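Demonstration collection (robot learning)

Demonstration collection is the stage of robot learning in which examples of a task are recorded so that a control policy can later be trained on them. Each example, usually called an episode, pairs what the robot's cameras saw with the positions of its joints and the commands it was given at each moment. The practice is most closely associated with imitation learning, in which a model is trained to reproduce the actions in the recordings.

Background

Industrial robots were for many years programmed by hand, point by point. This approach suits work in which every part arrives in the same place, but it is poorly suited to homes, offices and small workshops, where objects vary and are seldom set down twice in the same way. Learning from recorded examples was developed in part as an answer to this problem. Early work relied on a person pushing the arm through a motion while the joint angles were stored. Later systems added cameras, and the recordings came to include images as well as movement.

Methods

In teleoperation, a person controls the robot from a short distance, often by moving a second arm or pair of arms whose joints are copied by the robot. In kinesthetic teaching, the operator holds the robot directly and guides it. A third method uses handheld grippers fitted with cameras, so that no robot is needed during recording. Teleoperation has the advantage that the images show the robot's own arms, as they will appear when the trained policy is in use.

Two-armed systems are used for tasks in which an object must be steadied, turned or passed from one side to the other. They are more demanding for the operator, who must attend to both grippers at once, and their episodes tend to include more pauses and corrections.
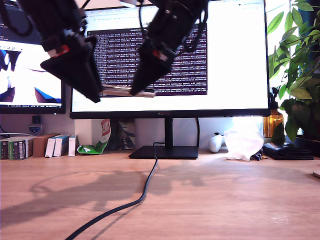 Two robot arms with black grippers above a wooden desk, a slim metallic object between their tips. A terminal window on the monitor behind them shows log output.

Recording sessions

A session normally begins with a check of the cameras and the joint calibration. The operator then performs the task, ends the episode, returns the objects to a new starting position and begins again. The Girna desktop collection, prepared at Inthorpe under the direction of Cremilda Nogueira, is organized in this manner. It contains 175 episodes of two-armed handling, recorded over 18 sessions, and covers 8 tasks. Its written protocol requires the operator to change the starting position of the object after every episode and to mark an attempt as failed before starting the next.

Practice differs on the treatment of failed attempts. Some groups delete them. The Girna protocol keeps them under a separate label, on the grounds that a dropped object followed by a successful recovery may be useful in training. Episodes in which a camera stopped recording are removed in all cases.

Setting and variation

Collections may be made in a bare test area or in an ordinary room. A plain background makes it easier to compare results, while a furnished one exposes the model to clutter, daylight and moving shadows. Policies trained in only one setting often perform poorly when the lighting or the camera position changes. For this reason the Drisaslow group repeated part of its work in November, when the days were shorter, and reported the two sets of recordings separately.

Review and storage

Recorded episodes are reviewed before training, either by replaying the video or by checking the stored data for gaps and sudden jumps. The Brito format, used for the Girna collection, stores video and joint data in separate files linked by a shared time record. A text description of the task accompanies each episode.

See also

Imitation learning
Teleoperation
Robot calibration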